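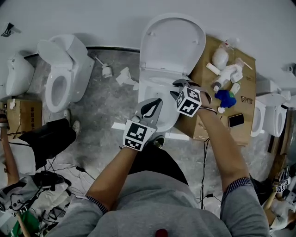 Residuals

The thesis was due in October and the model still failed at station 13.

Aranka Vincze had five reservoirs' worth of turbidity readings from the Cusulberg waterworks, taken daily, and a regression that fit all of them except the last stretch of pipe before Sondley. There the residuals drifted upward every spring and dropped back to zero in a single step. She had tried a lag term. She had tried two lag terms. The step remained.

"Instrument error," said Gyula Bárány, her supervisor, without opening the file.

"The instrument was calibrated."

"By whom?"

She looked it up. The log was kept by hand and had been scanned at a slight angle. Every calibration at station 13 carried the initials M.L., and the final one was dated 07/04/2024. The offset recorded beside it was 200 times the tolerance in the manual.

Máté Lakatos had retired to a flat above the Sondley post office. He let her in and read the printout standing up, holding it close to his glasses.

"The sensor sits low," he said. "Silt builds on the housing. I scraped it off once a year and reset the baseline."

"You didn't enter the scraping."

"There was no column for it."

She asked for the dates. He kept them in a pocket diary, between dental appointments, and he read them out while she typed. On the train she coded the cleaning as a dummy variable and ran the model again. The step went away. The coefficient on rainfall, which had carried her entire third chapter, lost its significance and changed sign.

She saved the output under a new name and opened chapter three.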